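Saturday, late
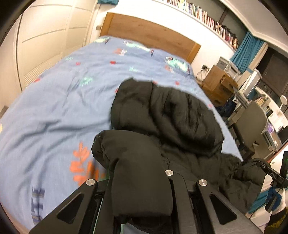

Two days until the train and I finally started packing for the mountains! I have been putting it off all week, mostly because I couldn't decide between the big suitcase and the Nevo backpack, and the backpack won (28 liters, so wish me luck). The black puffer is still in a heap on the bed, hood on top, on my blue duvet, and I love it so much that I don't want to squash it. I tried it on again before dinner and walked up and down the hall feeling ready for snow.

Jussara called while I was rolling socks. She says the cabin has 4 blankets and one good heater, and that I should bring a hat that covers my ears. She also wants me to bring coffee from Mancuso — the dark one, 600 grams, ground. Of course I said yes, so there goes the side pocket.

Pants are done, sweaters are done. I still have to find my gloves, which I think are in the coat I wore in December. I'm so excited I'll never sleep. Laundry first thing tomorrow, then the coffee, then the jacket gets folded, or I just wear it on the train.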